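Ticket 161: Aufnahmen mit Handgreifer werden abgelehnt, Öffnungsweite falsch
Status: in Beobachtung
Produkt: Brulance Handgreifer, Brulance Upload
Standort: Derker, Abteilung Kleinteile und Rückläufer
Gemeldet von: Rochelle Strickland
Eröffnet: 15. April 2023

Beschreibung des Problems

Guten Tag, ich schreibe für die Gruppe der Aufnehmenden bei Derker. Deutsch ist nicht meine erste Sprache, ich bitte um Nachfrage, falls etwas unklar ist.

Wir nehmen mit den Handgreifern kurze Griffe auf, mit denen die Sortierzelle Grollard trainiert wird. Eine Aufnahme dauert höchstens 60 Sekunden: Gegenstand anfahren, greifen, ablegen, Finger öffnen. Seit der letzten Aktualisierung von Brulance Upload lehnt die Prüfung viele dieser Aufnahmen ab. Die Meldung lautet immer gleich:

Öffnungsweite unplausibel. Episode verworfen.

Die Finger bewegen sich mechanisch normal. Ich spüre keinen Widerstand und höre kein Geräusch. In der Vorschau ist das Bild scharf, aber die Kurve für die Öffnung bleibt am Ende der Bewegung etwas über der Mitte stehen, obwohl ich die Finger ganz geöffnet habe.

Betroffen sind nach unserer Kenntnis drei Geräte. Mit meinem Gerät wurden von den letzten 400 Aufnahmen 35 abgelehnt, davon die meisten bei kleinen, flachen Gegenständen.

Priorität: Ich habe „hoch“ gewählt. Die Begründung steht weiter unten im Abschnitt Auswirkung.

Was ich schon versucht habe

Gerät neu gestartet. Keine Änderung.
Speicherkarte gewechselt. Keine Änderung.
Blaue Fingerspitzen mit trockenem Tuch gereinigt. Keine Änderung.
Schrauben an den Armen kontrolliert, alle fest. Ich habe nichts nachgezogen, weil im Merkblatt steht, dass man es nicht darf.
Anderer Raum mit anderem Licht. Etwas weniger Ablehnungen, aber das kann auch Zufall sein.
Andere Person mit meinem Gerät. Gleiche Meldung.
Ich mit einem anderen Gerät. Die ersten Aufnahmen gut, dann die gleiche Meldung.

Antwort Brulance Support

Vielen Dank für die ausführliche Meldung. Bitte teilen Sie uns mit, ob Sie vor jeder Sitzung eine Kalibrierung durchführen und wo aufgenommen wird. Die Öffnungsweite wird seit der Version vom April aus dem Kamerabild berechnet und nicht mehr aus der gespeicherten Grundeinstellung übernommen.

Antwort R. Strickland

Danke für die schnelle Antwort. Kalibrierung: ja, am Anfang der Schicht, einmal. Das war bisher die Regel, so haben wir es in der Einweisung gelernt. Dass jetzt aus dem Bild berechnet wird, haben wir von Ihnen nicht erfahren, und auch nicht von unserer Leitung. Ich bitte darum, dass solche Änderungen in Zukunft per E-Mail an alle Aufnehmenden gehen.

Zum Ort: Wir nehmen teils in der Halle auf und teils in Wohnungen. Die Zelle soll Verpackungen und Kleinteile auch dann erkennen, wenn der Hintergrund unruhig ist. Deshalb wurde bei der Planung festgelegt, dass wir normale Tische mit normalen Sachen benutzen sollen, zum Beispiel eine offene Schachtel und einen Flaschendeckel auf einer Tischdecke. Aufräumen vor der Aufnahme ist nicht erwünscht. Auch Haustiere im Raum sind nach der Anleitung kein Ablehnungsgrund.

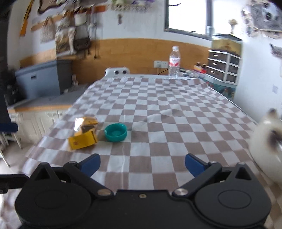 Bei den Deckeln passiert der Fehler am häufigsten. Man muss den Greifer dafür tief und ziemlich flach führen, und die Finger stehen vor dem Griff eine Weile weit offen. Ich vermute, dass die Berechnung in diesem Moment nicht sicher ist, wo die Fingerspitze aufhört und wo der Hintergrund anfängt. Das ist nur meine Vermutung, ich bin keine Technikerin.

Bei Schachteln ist es besser. Wenn die Schachtel schon zerdrückt ist, greife ich an der Kante, und die Aufnahme wird fast immer angenommen.

Auswirkung auf die Arbeit

Ihr Formular fragt nach der Auswirkung und bietet nur „Produktion steht“ und „Produktion steht nicht“ an. Beides passt nicht, darum schreibe ich es hier als Text.

Vor der Einführung von Grollard habe ich neun Jahre am Band Rückläufer sortiert. Zwei Kollegen stehen heute noch dort und machen, was die Zelle liegen lässt. Die anderen aus der Gruppe sind wie ich zu den Aufnahmen gewechselt. Am Band wusste ich am Ende der Schicht, was ich geschafft habe, denn die Behälter waren voll. Jetzt weiß ich es erst am nächsten Morgen, wenn die Prüfung durchgelaufen ist.

Im Schichtbericht steht nur die Zahl der angenommenen Aufnahmen. Eine verworfene Aufnahme erscheint dort nicht, auch wenn sie wegen eines Softwarefehlers verworfen wurde. Eine Kollegin wurde deshalb in einem Gespräch gefragt, warum sie langsamer geworden ist. Sie war nicht langsamer. Für diese Kollegin war das sehr unangenehm, und sie hat danach angefangen, die flachen Gegenstände wegzulassen. Damit fehlen genau die Griffe, die der Zelle noch schwerfallen, und die zwei Kollegen am Band haben wieder mehr in ihrer Kiste.

Ich möchte nicht den Eindruck machen, dass ich gegen die Anlage bin. Mein Rücken ist besser, seit ich nicht mehr acht Stunden stehe, und die Arbeit in Wohnungen ist abwechslungsreich. Aber mein rechtes Handgelenk ist am Abend müde, und wenn ich die gleiche Aufnahme dreimal wiederholen muss, wird es nicht besser.

Antwort Brulance Support

Wir haben Ihre Beispiele geprüft. Ihre Vermutung ist im Kern richtig. Bei weit geöffneten Fingern und stark gemustertem Untergrund wird der Rand der Fingerspitze in einzelnen Bildern falsch erkannt. Als Zwischenlösung bitten wir Sie um Folgendes:

1. Kalibrierung nach jedem Wechsel des Raumes, nicht nur zu Beginn der Schicht.
2. Dabei die Finger zweimal vollständig schließen und öffnen, langsam, über dem Untergrund, auf dem Sie dann arbeiten.
3. Vor dem ersten Griff kurz stillhalten.

Die Auswertung im Schichtbericht liegt nicht bei uns, sie wird von Pešek im Auftrag von Derker erstellt. Wir haben Pešek in den Verteiler dieses Tickets aufgenommen.

Antwort R. Strickland

Punkte 1 bis 3 getestet, mit meinem Gerät und mit einem der zwei anderen.

Halle, graue Unterlage: keine Ablehnung.
Wohnung, gemusterte Decke, Schachtel: keine Ablehnung.
Wohnung, gemusterte Decke, Deckel: zwei Ablehnungen, beide am Ende beim Öffnen.
Wohnung, glatter Tisch, Deckel: keine Ablehnung.

Es ist also deutlich besser, aber nicht weg. Das dritte Gerät konnte ich nicht testen, es ist bei der Spätschicht, und wir sehen uns nur bei der Übergabe.

Eine Bitte zur Anleitung: Im zweiten Punkt steht „vollständig“. Einige von uns drücken dann sehr stark, und die Spitzen verschieben sich ein wenig gegeneinander. Vielleicht kann man schreiben „bis die Spitzen sich berühren“.

Antwort Pešek, Auswertung

Wir lesen seit heute mit. Technisch ist es möglich, die verworfenen Aufnahmen mit Ablehnungsgrund in einer eigenen Spalte zu zeigen. Die Daten sind vorhanden, sie wurden bei der Bestellung des Berichts nicht verlangt. Für die Umstellung brauchen wir eine Freigabe von Derker. Rückwirkend geht es bis Anfang des Monats.

Antwort R. Strickland

Danke. Die Freigabe kann ich nicht geben. Ich habe die Anfrage an unsere Schichtleitung und an den Betriebsrat weitergeleitet, mit diesem Ticket als Anhang. Wichtig ist für uns, dass der Grund dabeisteht. Eine Spalte nur mit der Zahl der Ablehnungen wäre schlechter als der jetzige Zustand, dann sieht es aus wie Fehler der Person.

Außerdem bitte ich Brulance um eine Auskunft: Werden die Aufnahmen, die vor der Korrektur verworfen wurden, noch einmal geprüft, oder müssen wir sie neu machen? Davon hängt ab, wie wir die nächste Woche planen.

Antwort Brulance Support

Sie müssen nichts neu aufnehmen. Die verworfenen Episoden sind noch gespeichert und werden mit der korrigierten Berechnung noch einmal geprüft. Die Korrektur wird mit der nächsten Version verteilt. Den Satz in der Anleitung haben wir nach Ihrem Vorschlag geändert. Der Verteiler für Änderungen ist eingerichtet, bitte senden Sie uns die Adressen der Aufnehmenden.

Antwort R. Strickland

Adressen sind geschickt, ohne die Spätschicht, dort warte ich noch auf zwei Zusagen. Die Freigabe für den Bericht ist mündlich da, schriftlich noch nicht. Bitte das Ticket noch nicht schließen, bis ich das dritte Gerät mit der neuen Version auf der gemusterten Decke probiert habe.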